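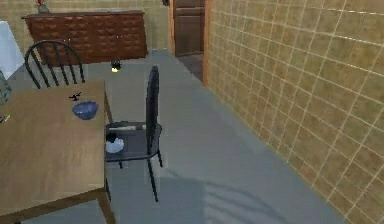
## What is Lolby?

Lolby is a service for organisations that wish to try out a household robot in a simulated home before it is placed in a real one. The customer supplies the control software and a model of the robot. Lolby supplies the rooms, the furniture, the household objects, the task list and a written report at the end.

The service is run from our office in Grimley and is delivered entirely online. No equipment is sent to the customer.

## Who may use the service?

Lolby is open to manufacturers, universities, colleges and care providers. Private individuals may apply, but they are asked to name an organisation that will take responsibility for the account.

Applications from students should be made by the supervising department. A department may hold one account for all its students, and each student is then given a separate sign-in.

## What does a standard trial include?

A standard trial consists of 200 runs, divided among tasks chosen by the customer from our list. Each run begins with a fresh arrangement of the room and ends when the task is finished, when the time limit is reached, or when a stop condition is met. The customer receives:

- a result for every run
- the recorded position of the robot and of each movable object
- pictures from the fixed viewpoints
- a written report, with comments from the reviewer

Longer trials are available by arrangement. Shorter trials are not offered, although unused runs may be carried over once to a later trial on the same account.

## Which rooms and objects are available?

The present set of homes includes dining areas, kitchens, hallways, bedrooms and utility rooms. Floors, wall finishes and furniture vary from one home to another, and the customer may ask for a particular combination. A dining table with chairs drawn up to it and a sideboard at the wall is among the layouts most often requested, as it gives the robot both flat surfaces to reach and a floor area to cross.

Objects range from bowls and other tableware to hand tools. A full list is sent with the application pack. Customers who do not wish certain objects to appear, for example sharp tools, should say so on the form before the trial is scheduled.

## May we add our own furniture or objects?

Customers may submit up to 10 items of their own for each trial. Every item must be supplied with its dimensions, its weight and a statement of which parts move. Items are checked by our staff before use, and we may return an item if its shape would cause the simulation to run too slowly.

Submitted items remain the property of the customer. They are not added to the general library unless permission has been given in writing.

## Which robots are supported?

Any robot with a valid model file may be entered, whether it is a fixed arm, an arm on a wheeled base or a machine with two arms. The model must include the joints, their limits and the outer surfaces used for contact. Robots that fly are not supported at present.

Customers who do not have a robot of their own may use Himine, our reference arm, free of charge. Results obtained with Himine should be described as such in any publication. They give a fair indication of how a control program deals with a task, but they do not predict how it will behave on a different arm.

## How closely do the results match a real home?

The match depends on the task. Movement through a room, reaching for a surface and the order in which steps are carried out are generally well represented. Grip is more difficult. Soft materials, worn handles and anything that bends under its own weight should be treated with caution, and the report marks such runs separately.

Light and surface texture are simplified. A vision system that performs well in Lolby should still be tested under ordinary household lighting before any claim is made about it. 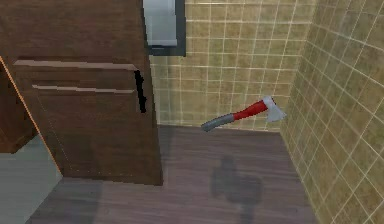

Aileen Padilla asked in a letter to us whether a robot that completes every run in Lolby could be regarded as safe to work near people. She noted that her own organisation had been offered a machine on the strength of simulated results alone, and that the supplier had been unable to say what the arm would do if someone walked in while it was carrying a tool.

We are grateful for the letter, and our position is as follows. A Lolby report is not a safety certificate and must not be presented as one. It records what the control software did in the rooms and with the objects that were used. The standard trial contains no simulated people. A buyer who is shown a Lolby report should ask to see the task list, the stop conditions and the runs that failed, all of which are included in the full version. A supplier who shares only the summary page is within the terms of use, but the buyer is equally free to ask for the rest.

## What are stop conditions?

A stop condition is a rule that ends a run at once. Three are applied to every trial:

1. The robot presses on a fixed surface with more force than the customer has declared safe.
2. An object leaves the room or passes out of the permitted area.
3. The control software stops replying.

Further conditions may be added. Many customers add one for dropped objects, and care providers often add one for carrying a tool above a given height. A run ended in this way is reported as stopped — it is counted neither as a success nor as an ordinary failure.

## How long does a trial take?

Once the model has been accepted, most trials are completed within 3 working days. Acceptance itself may take longer, particularly where the contact surfaces need to be corrected. Customers are told by email when each stage begins.

The scheduling desk closes at 4 p.m. Files received after that hour are dealt with on the next working day. Trials are not started during the last part of December, and applications for January should therefore be sent early.

## Who reads the results?

Each report is prepared by one reviewer and checked by a second. Neither is told the name of the customer until the comments have been agreed. The lead reviewer is Afonso Patrício, to whom questions about the wording of a report should be addressed. Questions about model files should go to Rhea Dela Peña.

If a customer believes that a run has been judged wrongly, the run may be referred back within 2 weeks of the report being issued. The recording is then viewed again by a reviewer who took no part in the first decision. Changes are shown in a revised report and the earlier version is kept on file.

## Is our software kept confidential?

Control software is run in a closed workspace and removed when the trial ends. Our staff do not open it except at the request of the customer, for instance when a fault has to be traced. Recordings and results are kept for the life of the account so that trials may be compared.

## May we publish our results?

Results may be published, provided that the version of Lolby, the number of runs and any submitted objects are stated. Pictures may be reproduced with the credit "Lolby simulated home". Please do not crop or retouch them in a way that changes the apparent position of the robot or of an object.

## How does Lolby differ from Sitthichai?

Sitthichai is our training course for new operators and is booked separately. It uses the same rooms but produces no report, and time spent on the course does not count towards a trial. Staff who have completed Sitthichai may prepare a trial without assistance; others are given a short introduction by telephone.

## How do we apply?

Application packs are available from the Grimley office on request. Please state the type of robot, the rooms of interest and whether Himine will be needed. The completed form should be returned with the model file and the list of stop conditions, marked for the attention of Consolacion Mangubat.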